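News > Local > Libraries and Reading

Londura children's library opens again with longer hours

The children's library in Londura opened again in September, after a summer in which the building was closed for work on the roof and the heating. Families can now borrow picture books until 7 p.m., two hours later than before.

The library has 1303 titles for readers under ten. Of these, 400 are new and were bought with a grant from the town of Paltano, which shares the service with Londura. Most of the new titles are picture books with hard covers, because the paperbacks bought in earlier years did not last long.

The loan rules have also changed. A child may take 5 books at one time and keep them for a month. There is no fine for a late return, but a new loan is not possible until the old books are back. 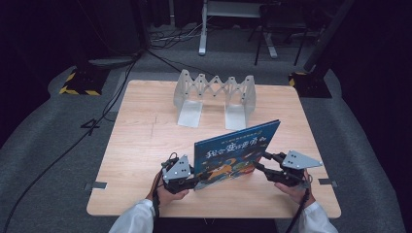 One mother wrote to our page that the later closing time is the change she was waiting for, as she finishes work at 5:30 p.m. and could never come with her son before. She asked if the same hours will stay in winter. The library answered that they will stay at least until the end of the school year.

The bus question is more difficult. The line from Pereyra stops near the library only in the morning, and parents from that side of the valley have asked for one more stop in the afternoon. The town office says it has received 300 signatures and will speak with the bus company, Drendard. The company has not given a date for its answer.
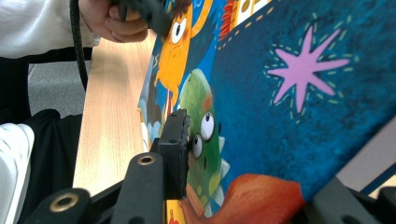
Without the bus, longer hours help only the people who have a car, according to a reader from Pereyra. The same reader proposed a small box for returns at the village school, so that families do not need to travel only to bring books back.

The library likes this idea, but it must first find a person who can empty the box. For the moment, books can be returned in Londura or at the town office in Paltano – in both places also by people who are not members.

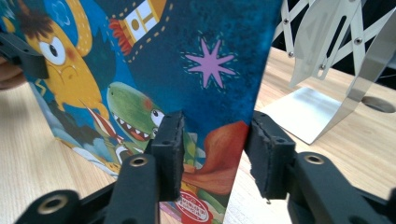 Membership is free for all children who live in Londura, Paltano or Pereyra. A parent must sign the form and show a paper with the home address. Children who already had a card before the summer can continue to use it, and their number stays the same.

Story hour starts again in October, at 4 p.m. in the reading room. Places are limited and must be asked for at the desk.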